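Pridaler Tabletop Cell -- Two-Arm Handling Station

Product support > Cells > Tabletop > Setting up and care

The Pridaler Tabletop Cell is a two-arm station for picking up and placing light tableware. It is supplied with both arms fitted, two parallel grippers, a set of green fingertip pads, the Lulel controller and one spare cable set. Tables and trays are not included.

Setting up

Stand the cell on a level floor and lock the feet before switching on. The table top should sit 2 cm below the lowest gripper position shown on the Lulel screen. Run the homing routine with the table clear, one arm at a time, left arm first. Homing takes about 90 seconds per arm.

Set the grip force to 30 for cups and bowls. Heavier items can go up to 80, but check the pads more often if you work at that setting. Cups should be gripped low down, near the base. Teach each shape once -- colour makes no difference to the program, so cups of the same shape can share one entry.

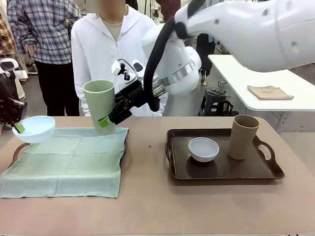 Right arm holding a green cup near its base, left gripper on the rim of a white bowl.

Looking after the grippers

Wipe the fingertip pads with a damp cloth at the end of each shift. Do not use solvent. A pad that has gone shiny or lifted at a corner should be changed, and both pads on that gripper should be changed together. Pads push on and are held by one small screw from behind. Do not overtighten it.

Clean the sensor lens with a dry lens cloth only. If the controller reports "no view", clean the lens first and restart before calling us.

Cables

Check the black cable at the wrist once a week. It needs enough slack to hang in a loop when the arm is reaching down. If it pulls straight at full reach, loosen the upper clip, feed some through and tighten again. Replacement cables are made by Kawaguchi and come in one length.

Repairs

Wrist joints are sealed and must not be opened on site. Send the complete wrist to the Skumadville workshop with the fault code written on the label. Workshop bookings for May are now open. Pads, clips and cables can be fitted by the customer with the power off and the arm parked.

Spares: fingertip pads (pair), pad screws, wrist cable, cable clips, lens cloth.

Page last updated 16/04/2025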